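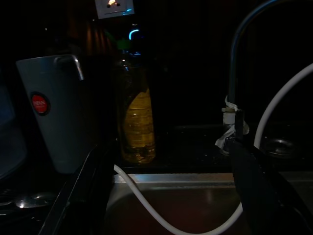

# Pidik: your questions, my answers

Since we put the Pidik results online I've had the same handful of questions over and over, mostly from people who work on grasping and a few from people who just like robots (hello!). I've gathered them up and answered them the way I would over a cup of tea. Last updated 13 October 2021.

## What is Pidik, in one go?

It's a way of teaching an arm to pick things up in bad light using only the small camera on its wrist. We don't add a lamp and we don't use a depth sensor. The policy looks at the wrist picture, works out how much of it to trust, and moves slowly where it trusts it least. That last bit is the new part. The rest is fairly standard imitation learning, and I'd be fibbing if I dressed it up as anything else.

## Why kitchens at night?

Kitchens are full of shiny, see-through and floppy things, and all of those get harder when the lights go down. A steel sink throws back whatever light there is. A bottle with liquid in it glows in one place and goes black in another. A pale hose stands out so well that an early version of our policy wanted to grab it every single time, whatever we'd asked for. I still have a soft spot for that version.

## How much data did you use?

We trained on 3,000 demonstrations and tested on 436 attempts that the policy had never seen. Everything came from 3 kitchens: two in our building in Rollton and one lent to us by the Gündoğdu group, who also put up with our cables for most of a winter. We started recording in December, so getting a properly dark room by teatime was no trouble at all.

## And how well does it work?

Better than our baseline, and not as well as I'd like. Out of the 436 test attempts, 41 failed. I've been through all of those one by one and the biggest group is the same mistake - the fingers close a little too early on something clear or glossy, because a bright reflection gets read as the near edge of the object. Mugs are mostly fine. Handles are less fine, especially when all you get is one thin highlight to go on.

## Couldn't you just brighten the picture?

We tried! It was the first thing we tried. Turning up the brightness also turns up the noise, and the policy got very confident about things that weren't there. Training on the dark pictures as they are, and letting the network say "I'm not sure about this bit", gave us steadier grasps.

## What does the "trust map" do?

Think of it as a second, blurry picture laid over the first. Each patch gets a score for how reliable the network thinks it is. Deep shadow scores low, and so does glare. The arm's speed is tied to the scores near the place it's heading for, so it creeps through the murky parts and gets a move on elsewhere. We learn the scores from pairs of recordings with the lights on and off, so there's no hand labelling (thank goodness).

## Don't the gripper's own fingers get in the way?

They cover a fair bit of the picture, yes. We thought about masking them out and then found the policy did worse without them. My best guess is that it uses them as a sort of ruler, but I haven't shown that properly, so please don't quote me on it.

## Which arm and camera do I need?

Any arm you can command at a steady rate should do. We wrote the driver for the Konico wrist mount we have in the lab, and it's a small file, so swapping in your own shouldn't take more than an afternoon. Do recalibrate after you move the camera. I skipped this once and spent two days blaming the network.

## Will it work in complete darkness?

No. There has to be something to see, even if it's only a glow from a wall fitting. With no light at all the trust map goes flat and the arm stops where it is, and I'm quite happy with it doing that.

## Can I have the data?

The test set is ready now and the training set is still being checked. It's big and my upload speed at home is dreadful, so bear with me. If you only want the light on/off pairs, ask, and I'll send those separately.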